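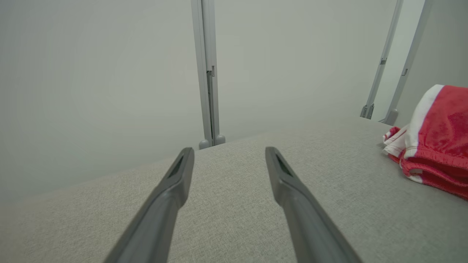
One reader wrote in to ask why a robot that picks up laundry needs a rulebook at all, when it's only going to meet shirts and socks. Fair question, and I've been chewing on it all week! My short answer is that a shirt usually has a person somewhere nearby, and sooner or later that person reaches in for it.

So I'm looking for people to help me finish the Menura guide, a plain-language set of good practice rules for teams whose robots handle clothes and other soft stuff. I have a draft. It's 40 pages long and I'm pretty sure half of it is wrong – or at least written by somebody who has been staring at grippers for too long (me).

What I need is 4 reviewers who work with robot arms, in a lab or a shop or a laundry, I don't mind which. You'd read one section a week through the end of February, try the rules out on your own setup, and tell me where they get in the way.
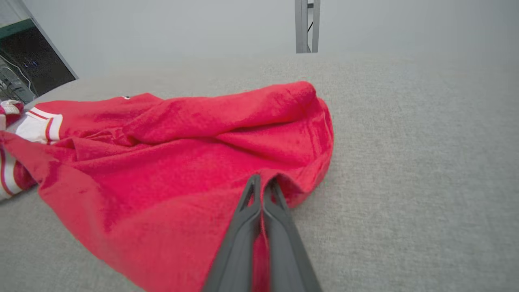 The section on closing force is the one I'd most like torn apart. Right now it says to start at the lowest setting that holds the cloth and write down every change, and to stop the arm fully before anyone straightens a garment by hand. Sounds easy, but I've skipped that second one myself on a busy afternoon, so I want to know what would make people stick to it. There's also a long bit about zippers and drawstrings that I go back and forth on.

Pay is $2000 per reviewer, half up front. You can work from home, and we talk by phone every other week. No degree needed, though you should have at least one season of hands-on time with an arm and be okay with blunt emails.

Send me a few lines about your setup and one safety rule you think is silly – I read all of them. Put "Menura reviewer" in the subject line.

515 shares
40 comments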